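**Can a machine clear a junk table yet?**

**troltska_74** – My vote is not yet. I run the bench at a small repair shop and putting stuff away eats 17 minutes of my evening. Folks keep telling me a robot arm could do it. Ok, look at the kind of stuff it has to grab:
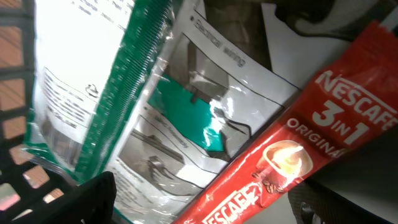

*Wiring kit bag and a Nescafé 3 in 1 stick. Crinkly, shiny, no two alike.*

Glare all over that plastic. I have trouble finding the edge of a bag like that and I've got thumbs.

**mallness** – Disagree! Shiny bags were a killer a few years back, sure, but pick and drop into a basket is the easy part now. Speed is what bugs me. I'd take slow if it ran while I ate dinner though.

**unance11** – Slow is fine until it drops one behind the bench and keeps going like all is well. Then I'm on my knees with a flashlight.

**mallness** – lol fair. Still say you're grading it harder than you'd grade a teenager.

**troltska_74** – My teenager knows what a coffee stick is for.

**yusof_bench** – You're both skipping the flat stuff. Tissue packs, refill packs, anything lying down on a hard top:
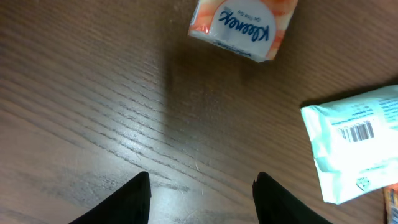 *Kleenex, a white pack with a barcode, lots of bare wood.*

A soft pack you can pinch from above. The big flat one, I'd slide it to the table edge first – and that's 2 moves where a person thinks of it as one. I'd trust a machine with the tissues today. The other one, ask me in April.

**unance11** – Suction cup?

**yusof_bench** – On wrinkled plastic? Leaks like crazy. Tried it on our line and went back to fingers.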